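What Is a Power Strip?

Look behind a TV or under a desk and you will probably find one. It is long and flat, it has a row of openings along the top, and a thick cord runs from it to the wall. Grown-ups call it a power strip. Some people call it an extension block, a multi-plug, or just "the plug thing."

A power strip takes one outlet on the wall and turns it into many. You can plug in a lamp, a computer, and a speaker, and they all get their electricity through the same cord. This page tells you how it works, what the different holes are for, and how to be safe around it.

Where the Electricity Comes From

Electricity is made at a power station, a wind farm, or a solar farm. It travels along big wires to your town, then along smaller wires to your street, and then into your home. Inside the walls there are more wires, hidden behind the paint and plaster. They end at the outlets.

When you push a plug into an outlet, metal inside the outlet touches the metal prongs on the plug. Now there is a path for the electricity to follow. It goes out through one wire, through the lamp or the computer, and back through another wire. A path like this is called a circuit. The word sounds like "circle," and that is a good way to remember it, as the electricity has to be able to go all the way around. If there is a gap anywhere in the path, the electricity stops.

Inside the Strip

Under the plastic top of a power strip there are long strips of metal. They run from one end to the other. Each outlet on the top sits over these metal strips. So when you push in a plug, its prongs touch the same long pieces of metal as all the other plugs do.

Think of a hallway with many doors. There is one hallway, and everyone who comes in walks down it. The metal strips are the hallway and the outlets are the doors.

Plastic is used for the outside because electricity does not travel through plastic easily. Materials like this are called insulators. Rubber and glass are insulators too. Metals such as copper let electricity through easily, and they are called conductors. A power strip needs both kinds. The conductors carry the electricity and the insulators keep it away from your hands.

Why the Holes Look Different

If you look at a few power strips, you will see that the openings are not all alike. Plugs were designed in different countries at different times, and each country chose its own shape. In the United States, most plugs have two flat prongs, and many have a third round one below. In Australia, the flat prongs are tilted, like a frown with the corners turned down. In the United Kingdom, the prongs are thick rectangles. Much of Europe uses two round pins.

Some power strips are made to take more than one shape of plug. A white one like the strip below has slits in several patterns, some of them set at an angle, and it has rectangular USB ports as well. 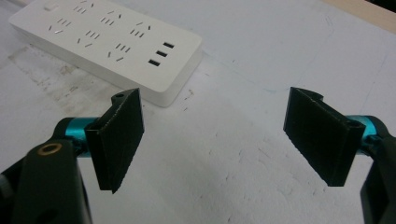 What the USB Ports Do

USB ports are for charging small things like phones, tablets, and headphones. They are very different from the outlets next to them, even though they are part of the same strip.

The electricity in a wall outlet pushes hard. We measure that push in volts. In the United States, a wall outlet gives 120 volts. A basic USB port gives only 5 volts. A phone would be ruined by the full push from the wall, so a small set of parts inside the strip brings it down first.

Those parts do a second job too. Electricity from the wall keeps changing direction, back and forth, many times every second. This is called alternating current, or AC. A phone battery needs electricity that always goes the same way. This is called direct current, or DC. The parts behind the USB port change AC into DC.

If your phone came with a little cube that plugs into the wall, the cube does the same thing.

The Switch

Many power strips have a switch. When the switch is on, the path is complete and electricity can flow to the outlets. When it is off, there is a gap in the path, and whatever is plugged in stops working. On some strips, the switch controls everything. On others, each outlet has its own.

A switch can help save electricity. Some machines use a little power even when they look like they are off. A TV does this so that it is ready when you press the button on the remote. Turning off the strip stops it.

How Much Is Too Much?

A power strip may have a lot of outlets, but that does not mean you can plug in anything you like. All the electricity still has to come through one cord. The more electricity flows through a wire, the warmer the wire gets. If there is far too much, the wire can get hot enough to start a fire.

We measure how much power something uses in watts. A small LED lamp might use 9 watts. A desk fan might use more than that, and a small microwave might use 600 watts just for the cooking part. Things that make heat are nearly always the hungriest. Heaters, toasters, hair dryers, and kettles should go straight into a wall outlet and not into a power strip.

Say you have a strip with these things plugged in:

A lamp that uses 9 watts
A radio that uses 7 watts
A night-light projector that uses 13 watts

Add them up and you get 29 watts. That is a very small load for a power strip. Now think about a space heater. One heater by itself can use 1,500 watts - as much as more than 50 sets of those three things together.

Every power strip has a limit. It is usually printed on the back or on a label near the cord. Ask a grown-up to help you find it on one at home. Unplug the strip before turning it over.

Is It the Same as a Surge Protector?

Sometimes. A surge is a sudden jump in the push of the electricity. It can happen when lightning strikes near power lines, or when a big machine turns on or off. A surge can damage a computer or a TV.

A surge protector has a special part inside that sends the extra electricity away before it reaches your things. Many surge protectors look just like ordinary power strips, so the only way to tell is to read the label or the box. The special part wears out over the years, and then the strip has to be replaced.

Safety Rules

Never push anything into an outlet except a plug. No pencils, paper clips, keys, or fingers.

Keep drinks and water away. Water with things dissolved in it, like tap water or juice, lets electricity through.

Do not plug one power strip into another.

Do not put a strip under a rug, a blanket, or a pile of clothes. It needs air around it to stay cool.

Hold the plug, not the cord, when you unplug something. Pulling on the cord can break the wires inside.

If a strip feels hot, smells strange, buzzes, or has a cracked case, do not touch it. Tell a grown-up right away.

Words to Know

Circuit: a path that electricity can follow all the way around.

Conductor: a material that lets electricity through easily.

Insulator: a material that does not let electricity through easily.

Volt: a unit for measuring the push of electricity.

Watt: a unit for measuring how much power something uses.

Surge: a sudden jump in the push of electricity.

Last updated March 2024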